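Dish-Loading Robot Line Paused After Gripper Fault; Company Calls It "Minor"

14 shares | 6 comments

Lillholm has stopped work on its dish-handling robot arms after one of them closed its gripper without a command and would not open again. A second try at a restart ended the same way, according to a short notice the company sent to customers on 7 October 2026.

The notice calls the fault "minor" and says no one was hurt. It does not say why the emergency stop, which is supposed to cut power to the arm at once, took about six seconds to respond. Asked about that delay, project lead Ji-hoon Seol said the stop "performed within the range we would expect for a development unit." He did not say what the range was, or who had set it.

Lillholm has been telling buyers that the arms can work beside people in an ordinary kitchen, with no fence and no special training. The job is a plain one: pick up a cup, place it in a drying rack, go back for the next. The company says its arms have done this for 800 hours without an injury. It has not released the logs, and it would not say how many of those hours had a person within reach. 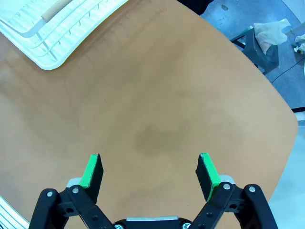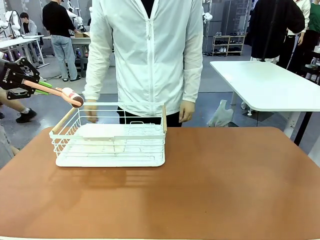
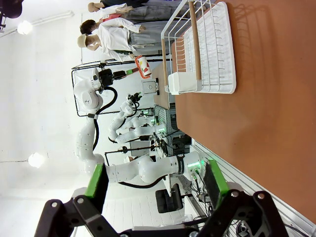
Green-padded grippers and a white dish rack at the Lillholm workshop. The third photo shows an arm holding a patterned cup.

Siriporn Saithong, a machine safety inspector who has reviewed similar arms for other firms, was not impressed by the notice. "If the hand closes when it wasn't told to, I want to know what else it does when it isn't told to," she said. "A cup is cheap. Fingers are in that same space."

She also questioned the planned fix. Lillholm says a software update will lower the grip force by 20 percent and add a warning tone before the jaws move. Neither step deals with the slow stop, Saithong said, and a tone is of little use if the machine doesn't know it is about to move.

The gripper controller is supplied by Zitetti, which said it was "looking into the matter with our partner" and declined to answer further questions.

Seol said testing will start again in November, with the first kitchen trial still on schedule. Customers who have paid deposits have 30 days to ask for the full incident report. Lillholm did not say whether the report will be made public.

Get our morning newsletter. By signing up you agree to our terms and privacy policy.

Related
Varnivia pushes back launch of laundry-folding arm
Who checks the emergency stop? Often, the company that built it
Kneževič recalls warehouse cart over brake problem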